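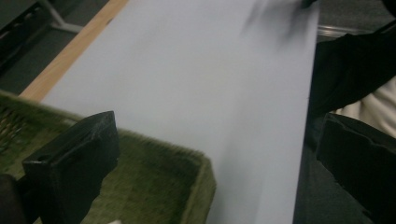 Home News Working Life Archive Contact

Working Life / Automation

Reading time: 3 minutes

Seija Riihimäki has worked in the document room at Akby for many years, and she did not ask for a robot. "I read it on the notice board, like everybody," she says. "It said Monday. There was no more information than that."

The firm in Usthorpe receives old paper files from councils and solicitors and prepares them for scanning. Before, each person took the sheets out by hand, made them flat and put them in order. On a good day Riihimäki could finish 800 sheets. Now a part of this work is given to two machines from Boateng, and she teaches them the movements.

"Paper is difficult," she explains. "It bends, it sticks to the next page. A box is always a box, but a sheet is different every time you lift it."

Her colleague Anatole Pons came from the Fultdale office in January, when that office was closed. He is less patient with the change. "My hands were quick and I was proud of it. Now I must be slow, so that the machine can learn. In the evening I am more tired than before, and I have done 354 sheets."

I asked if people have lost their jobs. Pons is silent for a moment. In the document room itself, no, he says, but 3 persons who retired were not replaced. The night shift has also ended, and with it the extra pay.

Riihimäki had pain in her wrists for a long time and this is better now. She has a new title and a small rise, which she calls "87 pounds a month and a lot of meetings". What she misses is the talking. When everybody sorted at the same table, they talked the whole morning. Now she has to watch the work, and she cannot do both.

Pons has asked to go to the repair bench, where torn pages are still mended by hand. He expects the answer after the holidays.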